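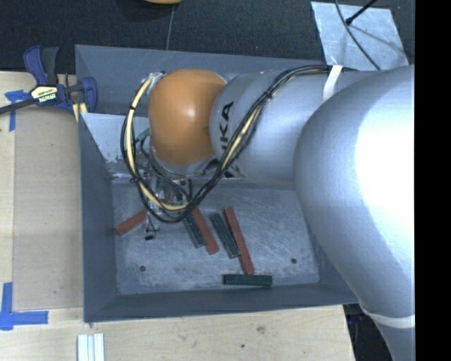 Robot arm over the metal bin, August.

Progress note, tracer supply work, Geludby site

Quick one before the 4:00 call. Target holder redesign done, second version in from Tokarz and fitted. Fits better than the first, still a slow leak at the back seal under full pressure. New seals ordered.

Test runs: 6 planned, 4 done. Best yield so far about 700 units at end of run, which is short of what we promised but well up on spring. Other two runs waiting on cooling water, building shut it off for pipe work and didnt tell us.

Purity checks with Skuketti going fine. They want bigger samples, we said ok.

Hospital side: Weka signed off on the transport boxes. Delivery route still not agreed, drive time is the sticking point given how fast the stuff decays. Wenjie Yin is talking to thier pharmacy lead.

Money: on budget except shielding, over by 100 dollars. Will cover from travel.

Next: finish the two runs, swap seals, send yield table. Need your ok on the extra operator hours before we book nights.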